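Keeping a Small Laundry Open

The owner of Rocha Wash & Fold has run the shop on the corner for 2 decades. She works the counter herself on most mornings and does the books at night.

"People think it's the machines that cost you," she says. "It's the water. Our last bill was $772, and that was a slow month."

She bought the business from a cousin and kept the old price list for a year. Customers complained when it went up anyway. The shop now has 88 regular accounts, mostly families and two restaurants that send tablecloths.

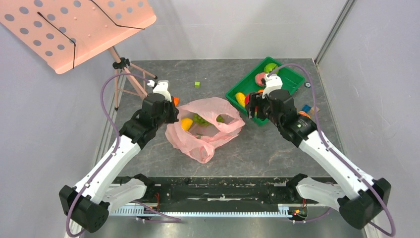
What changed in December

A dryer failed the week before the holidays. The repair came to $1,268, and she paid it out of the money set aside for new flooring.

"I was mad for a day," she says. "Then the restaurants needed their linens, so I went back to work."

The floor is still waiting. She has asked for a price from Furnitz, a supplier across town, and expects to decide after the lease is renewed.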